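Levville Kitchen Notes

Blog > Small Kitchens > Leftovers

Home Recipes Small Kitchens Letters About

In defense of the reheated lunch

January 16, 2021

I've been eating lunch at home every day for so long now that I can't really remember what I used to do instead. I know there was a sandwich place. I know I complained about the sandwich place. But mostly what I have now is a shelf of containers in the fridge, and a strong set of opinions about what should go into them, and since my family has stopped listening to those opinions you're going to get them.

I grew up in Erthorpe, where leftovers were a kind of punishment. My mother was a very good cook the first time around and a careless one the second. Everything went back into the oven in the dish it came out of, uncovered, until the edges were black and the middle was still cold from the fridge. Pot roast on Tuesday's plate tasted like a belt. So I came into adult life thinking I hated leftovers, when really I hated the way we warmed them up!

What changed my mind was the apartment in Molatdale. It was one room with a sink, and the oven didn't work, and I was there for three winters. I had one burner and a microwave that had come with the place and had a dial you turned like a kitchen timer. I cooked one big pot of something on my days off and then ate it until it was gone. You learn fast that way. You learn that lentil soup is better on its second day and better again on its third, and that pasta with cream sauce is over the minute it leaves the table, and you should make your peace with that and eat all of it.

So, the things I believe about leftovers.

Rice needs water. A spoonful over the top, a plate or a damp paper towel on that, and it comes back soft. Get it into the fridge soon after dinner too, don't leave it sitting on the stove all evening while you watch something. I used to do that all the time and I've stopped.

Anything thick should be spread out. I see people (I'm married to one of them) put a big cold lump of chili in a deep bowl, heat it until the outside is spitting, and then dig into a middle that's like ice cream. Spread it flat, push it toward the sides so there's a dip in the center, and stir it halfway. It takes an extra ten seconds of effort and I will be saying so until I die.

Roast potatoes don't go in the microwave. They go in a dry pan with a bit of oil and you leave them alone until they have a crust again. Pizza too, same pan, with a lid on for the last part so the cheese gives in. If you've only got a microwave, chop the potatoes small and put them in soup, they're happy there.

Fried things are gone. I've tried everything. Eat them cold, standing up, with hot sauce.

Fish I do reheat, very gently, at home, with the window open. At work I never did and I still think about the person who did.

Then there's the matter of containers, which I've spent more on than I want to add up. For years I had a drawer of mismatched tubs with lids that fit something I no longer owned. Last June I threw the lot out and bought a set of Keskinen glass ones, all the same size, 529 milliliters each, which is a strange number but turns out a very good lunch. They stack. The lids all fit all of them. I can't tell you how much this has improved my mood in the mornings. The only bad thing is that they're heavy, and if you take two of them anywhere in a tote bag your shoulder will know it.

I label mine with masking tape and a marker. My kids find this very funny. But red sauce and taco meat look exactly the same through frosted ice, and after the night I served the taco meat on spaghetti nobody at our table has any right to laugh (it was fine, by the way, we've had it again since on purpose).

A few of you wrote in after the soup post asking how I keep from getting bored, and my answer is that I change the top. The bottom of the bowl can be the same bean thing for most of a week. On top goes an egg one day, then pickled onions, then a handful of crushed chips, then whatever herb is dying in the crisper. Something sour, something crunchy. A squeeze of lemon does more for a day-old stew than any amount of extra salt, and I came to that very late in life.

I also heat the bowl separately if I'm having soup. Hot tap water, let it sit, pour it out. My grandmother did it and I thought it was fussy. It's January, I'm fussy now too.
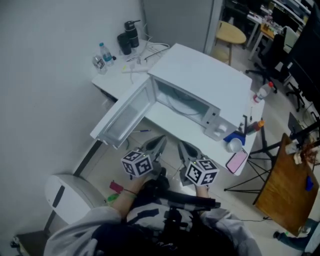 Door open, nothing in it yet. Lunch soon!

And please wipe the thing out. I know. But a microwave with last week's tomato on the ceiling makes everything smell like last week's tomato. A bowl of water with a slice of lemon in it, run it until it steams up the glass, leave the door shut for a few minutes and then go in with a cloth. Be careful lifting the bowl, that water is properly hot. I do mine when I change the dish towels, so that I don't have to remember two separate things.

One more and then I'm going to go and eat. Freeze in single portions. I resisted this forever because it uses so many containers, and I'd freeze a whole batch of stew in one enormous block and then have to commit to stew for days. These days I keep roughly 200 grams of cooked rice to a bag, pressed flat, and they stand up in the freezer door like record albums. I can pull out one of those and one Keskinen tub and have a real lunch with no chopping at all.

Next time I want to talk about bread, specifically what to do with the end of a loaf that's too hard to slice, because I have four ideas and one of them is a soup again. If you've got a leftover that you swear can't be saved, send it to me (the description, I mean, not the food) and I'll have a go at it over the weekend. Somebody already sent me scrambled eggs and I'm still thinking.

Contact | © 2021 Levville Kitchen Notes | Back to top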